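4.2 Layout of the sorting bench

The bench is a copy, more or less, of the small-parts station at the Stodden returns depot. Same idea — short belt, trays behind it, worker's side left open. We kept it cheap. Brown paper over the tabletop, blue tape on top of that for a grid, so that anything shifted between sessions could go back where it was. Paper got replaced when it tore. Tape was a nuisance to re-lay and we'd use a printed sheet next time.

The belt is green and glossy and the trays sit just past its far edge, side by side. Colour was the only tray code. No written labels, no numbers. Earlier work at Motanari used lettered bins and reported a lot of hesitation, which we wanted to avoid, and the pilot in June had already told us that people stopped reading labels after the first few minutes anyway.

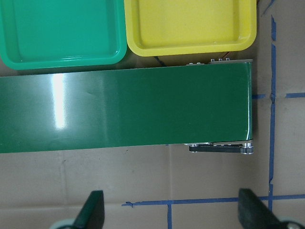

Nkechi Nnaji objected to this at the planning stage, arguing that a green tray beside a green belt was asking for trouble and that small dark parts would be set down on the wrong surface when people got tired. Her suggestion was a white or grey tray on that side. We didn't take it up, partly cost, partly because the depot itself uses whatever trays are on the shelf. The objection was fair and we come back to it in 4.4.

Tray spacing. Trays were pushed up close, almost touching. A wider gap was tried in the pilot and dropped, parts fell down it. Rims are raised and the corners rounded, so a part slid in from the belt side has to be lifted over the lip. Small thing but it matters for timing: a lift and a push are not the same movement and our coding sheet treats them seperately.

Glare was the main headache. The belt surface throws back the overhead lights as a hard white streak, and where the streak falls depends on where you stand. A dark part lying in the streak is easy to see. One lying beside it, on the deep green, is not. Birsen Erdem tried matte spray on an offcut and it flaked onto the rollers. We left the belt as supplied and noted lamp positions instead.

4.3 Items and procedure

Items came out of a mixed box supplied by Iyamu: push buttons, caps, small electrical parts, and cans to stand in for bulkier returns. 350 items to a box, two boxes per session, so 700 placements if all went well. It mostly did. Fourteen sessions were planned and a handful were cut short, giving 2206 placements that could be coded from start to finish. Anything interupted was thrown out, including a few that on a kinder reading could have stayed in.

Each item went onto the belt first, then to a tray. Never straight from box to tray. This is slower and it's how the depot does it, the belt being the point at which an item is checked.
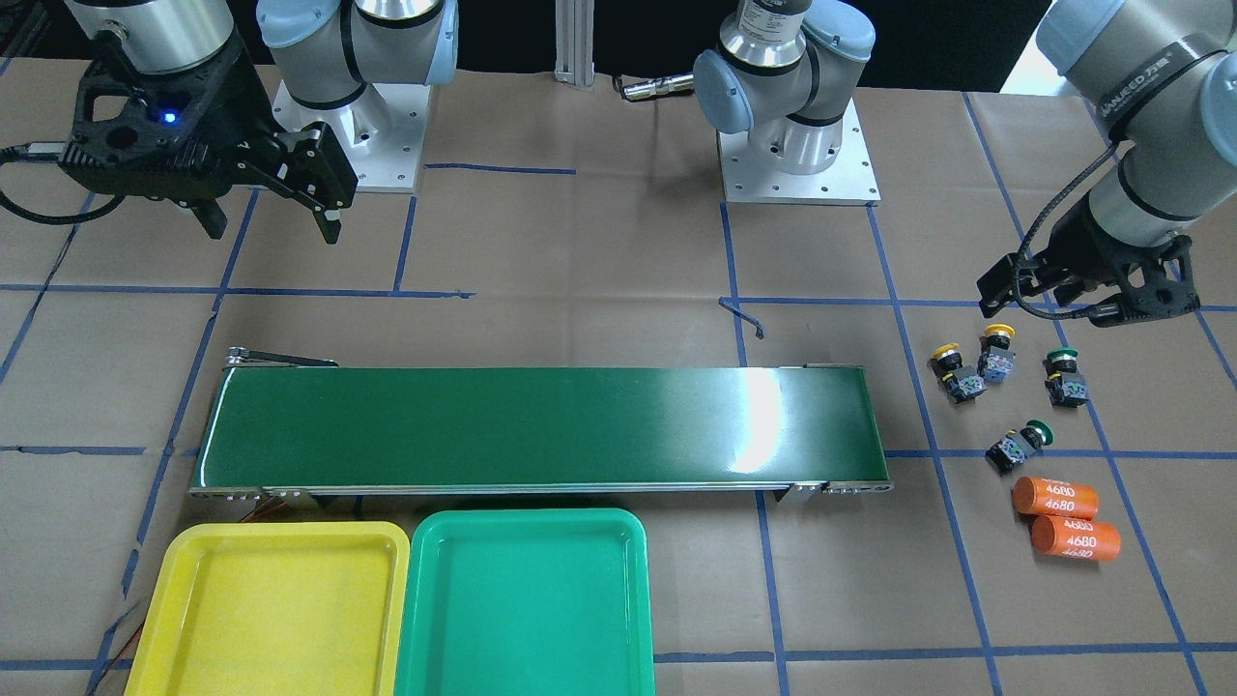 The belt was also wiped down between boxes, dry cloth only. Grid squares on the paper were used for staging — cans to one side, loose parts nearer the belt — and the staging squares stayed the same throughout. Items were not sorted by size before a session. Oluwatosin Tijani and Xiuying Kang did the coding, with 35 placements per session coded twice, and any disagreement was settled by going back over the placement together. Most disagreements were over when a placement ends: at release, or when the part stops moving. We settled on release.

Round parts roll. Buttons with a flat back stayed put on the belt, caps didn't always, and cans laid on their side were a lost cause. After the second session cans were stood upright. Placements before that change are flagged in the data and left out of the timing table.

4.4 Problems with the layout

Nnaji's point about colour held up in part. Misplacements onto the belt side were more common for dark items than light ones, but the glare streak is tangled up with this and we can't pull the two apart from what we have. A rerun with a grey tray is the obvious next step. The raised rim on the near side also caught low parts now and then, and a tray with one open edge might do better.
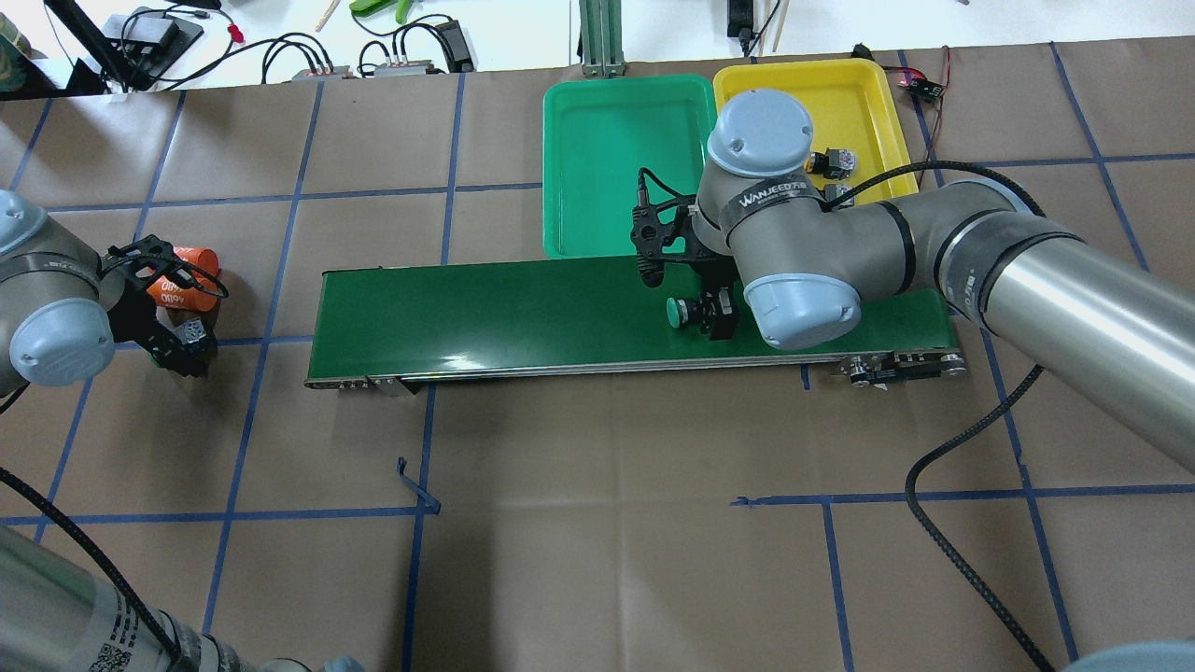
Figure 3. Sorting bench with belt, green tray and yellow tray; two small dark parts in the yellow tray.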